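The Ginkgo Cloth
A short story

My aunt's flat in Nendville smelled of camphor and toast, and I'd promised to have it cleared by the end of April. I did the kitchen first, then the hall, then I sat down and ate her last tin of shortbread. The linen drawer I left until the end (cowardly, I know). Fourteen tablecloths in there, ironed flat, and the ginkgo one right at the bottom.
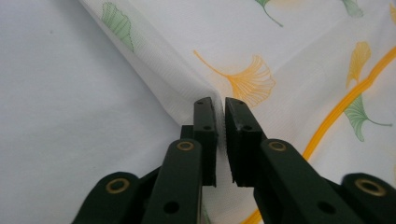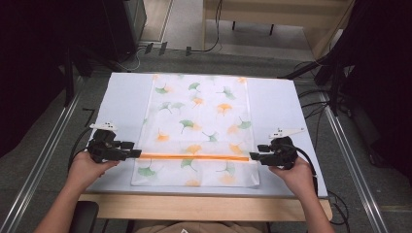

Green leaves and orangey ones, white behind them. I'd have known it anywhere.

The Bus to Fletmont

When I was 14 she took me to Fletmont on the early bus to buy it. Bélanger was the only shop that kept the good prints, and the woman behind the counter wanted 300 dollars for the pair, which made my aunt laugh so loudly that a man dropped his umbrella. She got the one cloth in the end — I never heard what she paid — and carried it home on her lap like a cake.

After that it came out for birthdays, and for the night I failed my driving test, and once for a plumber she'd taken a shine to. You weren't allowed gravy anywhere near it. I spilled beetroot on it when I was home from uni and she didn't speak to me for 2 days, then rang at breakfast to say it had come out in the wash and did I want her good saucepan.

So there I was on the carpet with it over my knees, hunting for the beetroot. I held it up to the window, turned it over, tried the corners. I couldn't find so much as a shadow.

The Jostex van came at four for the boxes. Thirteen tablecloths went down the stairs. The driver asked if that was everything and I said yes, with the ginkgo one stuffed up my jumper, and I went back in to rinse the teapot.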